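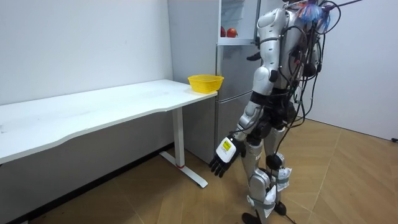
Glenys Lockwood wrote:
> I will believe in household robots when one of them can put my shopping
> away and I find nothing on the floor. My mother is 79 and she does not need
> a machine that waves at her. She needs the bottom shelf of the refrigerator
> emptied without bending down. Every year I read on this list that it is
> nearly ready. Is it nearly ready or is it not? Please answer for a person
> who does not write software.

Dear Glenys, dear all,

I will try to answer without software words. I have worked for four years with machines of this type, first in the warehouse of Grosico and now in a small test kitchen here in Grudau, so my view is from the floor and not from the sales office.

My short answer is no for your mother's kitchen, and "sometimes" for a room that we have prepared. Taking apples from an open refrigerator and putting them into a basket is a job we do often. You will say it is a job for a child of three, and you are right. But please consider how it is made easy for the machine. The desk is almost clear, the basket stands next to the refrigerator, and the shelf is at a good height. In a normal home there is a jar in front of the apples and a bag on top of the basket.

In August we kept a notebook of this one chore. We made 174 attempts and 19 of them failed. Some people in the office were very happy with this. I was less happy. If I dropped the fruit or pushed the basket away so often at home, my wife would ask me to sit down and leave the kitchen to her.

I write below where the difficulties are, in the order in which we meet them.

1. Reaching in. A shelf has a ceiling and two walls, and an arm with a thick wrist does not like this. A person turns the elbow without thinking. We must plan for the elbow too, and a plan that is good for the front of the shelf can be bad for the back.

2. Holding. The fingers close around a round thing quite well today. Soft things are another matter. With ripe tomatoes we stopped after one afternoon, and I cleaned the shelf by myself.

3. Letting go. Visitors never ask about this one, but for me it is the hardest. The hand is large compared to the basket, and when it comes down, the fingers can touch the rim. A light plastic basket then slides or tips. You must open the fingers low enough that the fruit does not bounce, and high enough that you do not push. 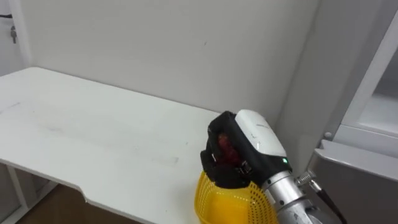 4. Knowing that it is finished. The machine must look again at the shelf and at the basket and decide. We still have cases where it goes back for an apple which is already in the basket.

5. Time. Our good attempts take much longer than a person needs. For a night shift this can be acceptable. For somebody waiting to make lunch it is not.

About the shop floor, I am more hopeful. At Grosico the boxes had the same size every day and the table never moved, and for such work I would already accept a simple arm on a stand. It needs no legs. The Valtico brochure which was sent to the list last month mixes the two cases, I think, and I would ask the seller to show the task with your own shelf and your own basket, 10 times one after the other, without a person touching anything between.

For your mother, I would buy a refrigerator with the cold part on top and the freezer below. I am sorry that this is not a more modern answer.

Has anybody in the Whitlock group tried a heavier basket, or one with a rubber bottom? We discussed it here but have not bought any.

With kind regards from Grudau,
Your list member in the test kitchen

Lists > Home Automation > Chores and Kitchens > Re: Is it nearly ready?
Print this message | E-mail this message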